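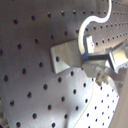 The Tariff Comes to Asthorpe

Faltusance makes brackets. It has made them in Asthorpe for three generations, and until this summer the most exciting thing ever to happen to a Faltusance bracket was a change in the color of the box.

Then, in June, somebody in customs decided that a bracket with a slot in it was a different kind of thing from a bracket with a hole in it. Brackets with holes stayed where they were, at 3 percent. Brackets with slots moved to another heading, next door to certain parts for agricultural machinery, and went up to 16.

Laurinda Torres runs the export desk, which is a desk. She learned of the change when a shipment to Maldonado, the company's biggest overseas buyer, came to rest in a bonded warehouse and stayed there. The paperwork said one thing, the box said another, and the officer on duty had a new binder he was eager to try out.

"I asked him what he would call it," she says. "He said it wasn't his job to call it anything. I said, then whose is it? He gave me a phone number. It was ours."
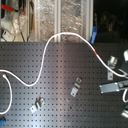 The sum at stake was $3,742, hardly the stuff of trade wars. Nobody was going to fly to a lakeside resort and issue a communiqué over it. But that was for one shipment, and Faltusance sends one most weeks. Add a year of them together and you have the new delivery truck, or the person who would have driven it.

Large companies have people for this. They keep a lawyer in the capital and a second lawyer to check on the first, and when a heading moves they have usually heard about it over lunch. A firm with 50 employees hears about it from the warehouse, along with the storage bill.

Faltusance hired Mindell, a brokerage two streets away that had mostly handled furniture. Hilkka Jääskeläinen took the file home for the weekend and came back with a theory. A slot, she argued, is a long hole. She had found an older ruling on curtain hardware that came very close to saying so, and she wrote nine pages on it, with drawings.

The reply took seven weeks. It thanked her for her interest in the tariff schedule and asked for a sample. 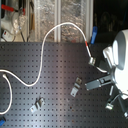 Small exporters say the paperwork now costs them as much as the duty.

They sent a sample. The sample was held up at the border between one government building and another, pending classification. Torres tells this part very calmly, looking out of the window.

Meanwhile Maldonado had begun to ask, politely, whether the brackets might be had with holes. They might. The dies would have to be recut, which costs money, and installers like the slot because you can slide the thing along until it fits. A hole requires you to have measured properly. The whole bracket trade rests on the understanding that you haven't.

There is a case for the officials, and Elsa Koskela, who spent much of her career among them, is willing to make it. The schedule has to put everything on earth somewhere. If slots go in with holes, the people who make slotted rails will be on the phone by noon, and they have lawyers. "Every line in that book is where somebody stopped shouting," she says.

She thinks Asthorpe will get its ruling in the end. She also thinks the talks now under way on a wider agreement could abolish the heading altogether, in which case the ruling will apply to nothing.

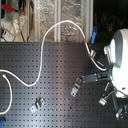 Iida Ahonen would settle for that. She does the books at Faltusance, and her view is that a bad rate you can count on beats a good one that might arrive by Christmas. She has already priced next year at 16 percent, and if the government wants to surprise her, she says, it knows where the office is.

Torres hasn't given up on the slot. She has asked Mindell to write again, with more drawings, and has sent a second sample by a different route. The first is still listed as in transit. The storage on it is charged by the day, and the invoices reach Asthorpe promptly every Tuesday.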